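Collecting by Hand: A Conversation About Teaching Machines to Pick Things Up

July 25, 2022

Justatix is a small firm that prepares training material for robots. It doesn't build the robots. Its people go to offices, kitchens and workshops with a gripper that is held in the hand, and they record how ordinary things are lifted, moved and put down. The recordings are later used by a learning system, which tries to do the same with a real arm.

I spoke with the woman who leads the collecting team. She asked me not to print her name, because she wants the team to be seen as one group. We talked for two hours, and I have shortened her answers in some places.

How the work began

She came to this field from furniture repair, and for her it was not a large change. "In repair you learn that your hand knows things you cannot say," she told me. "Then I met people who wanted exactly these things to be written down, but as movements. I thought it would be easy. In the first week I was ashamed of how bad my examples were."

I asked what was bad about them. She said that she was too quick. A person who takes a cup makes many small corrections without noticing them, and when the hand is very fast the recording shows only a blur and then a cup in another place. Her first client, a company called Vostero, sent back almost the whole first delivery. They were polite about it. After this she began to practice slowly, with a metronome on the table, and she still gives the metronome to every new person on the team.

What makes a good example

The team has a target of 1000 accepted examples for each task. The word "accepted" is important here. An example is accepted when the object is visible at the start, when the fingers close on it once, and when it is put down without being dropped. If the collector changes her mind in the middle, the example goes to a separate folder.

"We do not throw that folder away," she said. "At Vostero they wanted only clean ones. Nomura asks us for both. They believe a machine should also see how a person repairs a mistake. I agree with Nomura, but I deliver what is ordered."

A session has 17 short tasks on its sheet. The collector does them in an order that is mixed every morning, so that the same movement doesn't always come when the arm is tired. Small changes are also written on the sheet: begin from the left, begin from the right, turn the object before lifting it, leave the object and go back to it. She showed me one sheet and I found it rather dull to read. She laughed and said it was dull to do also, and that dull was fine.

Why the places matter

Most of our talk was about rooms. In the early days the team collected everything in its own office, on one white table with a gray wall behind. The examples were very clean. Then the client tried the trained system in another building, and it stopped in front of a patterned tablecloth and did nothing.

"It had learned our table," she said. "It had learned the cup too, a little, but mostly our table. So now we travel. I have a rule that no table gives us more than 8 percent of the examples for one task."

Since June the team has been working on the project Hetholm, which is about small objects on large work tables. The tables belong to people who use them for other things, and the team does not tidy them first. A computer mouse on a marbled tabletop, with architectural models standing beyond it and shelves of books behind, is for her a very good beginning. The mouse is simple to understand and the background is not.
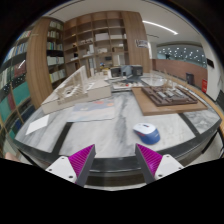 The hand and the tool

I wanted to know how it feels to work with two stiff fingers in place of five soft ones. She said that the first days are annoying for everybody. You reach for an object and you forget that the fingers begin further away than your own. Many new collectors push the thing along the table before they get it.

"After some days you stop thinking about it. Then comes the other problem, that you become too clever. You find tricks. You press a pen on one end so that it stands up, and you catch it. It is beautiful, but a robot will not learn from this, or it will learn something that breaks pens. I ask people to do it the boring way."

She also limits the hours. Nobody collects for a full day, and the wrist gets a rest after every sheet. In the afternoon the same people sit down and watch the recordings from the morning. She thinks this is where they learn most, because one's own hesitation is easy to see on a screen and very hard to feel.

Asking for permission

A part of the job that I did not expect is the talking. Before every visit she explains to the owners what will be recorded and where it will go. Papers with names or prices should be turned over or taken out. Fragile things may stay if the owner wants, but they are not touched. Some people say no, and then the team doesn't come.

"Once a man asked me if the robot would come later to his house," she said. "I told him that it would come to many houses, but probably it would not remember his."

What comes next

The tables of Hetholm should be finished before winter. After that she would like to collect in places where the light changes quickly, like a room beside a road with trees. Nomura is interested, though no contract is signed. She is also looking for two more collectors, and she prefers people who have worked with their hands, in baking or sewing or anything similar. Experience with computers can be learned in the office. Applications can be sent to Justatix by ordinary mail or brought to the front desk.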